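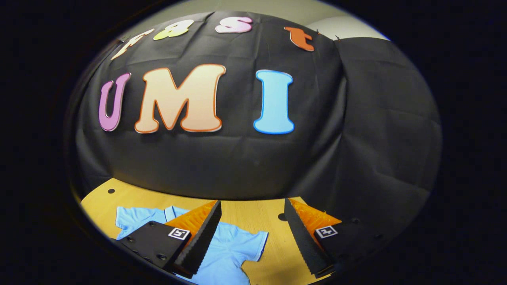 Letters up on the black cloth, before the Friday walk-through.

Backdrop and Table Check, Sandoval Room
Checked by: Ximena Maldonado
Second look: Faustino Gallegos

1. Backdrop fabric hung securely: OK
Two small metal clips on the top edge, one toward each side. I gave the cloth a good steady pull at both and it stayed put. Lovely deep black, too!

2. Second panel on the right: OK, with a note
It hangs fine but has big creases running on the diagonal. No safety issue. Faustino would like it steamed, and I'm all for it, only please take it down first and do it in the hallway.

3. Letters firmly attached: OK
"fast" in small foam letters along the top, "UMI" in big ones underneath. I pressed every one and none of them wobbled. The colors are wonderful against the black, especially the peach M (my favorite by a mile). If one comes loose, re-pin it from the front and run your hand over the back for points.

4. Spare pins put away: FIX
Found 12 on the windowsill in an open lid. They're in the tin now. Count them back in, please.

5. Fabric clear of heat: OK
The nearest heater is 176 cm from the cloth. Our own rule is 100, so we have plenty of room.

6. Tabletop: OK
No splinters along the front edge. Such a nice warm wood, and it wiped down beautifully.

7. Holes in the tabletop: OK, with a note
Edges are smooth. Keep pins and small clips away from them, I lost one down there in November and spent ages on my knees.

8. Walkway behind the backdrop: FIX
Measured 600 mm at the tightest spot. Leopoldo Medrano will move the shelf over before we open.

Items 4 and 8 to be looked at again Friday at 8:30. Sheet goes in the Ruvport binder, number 2635.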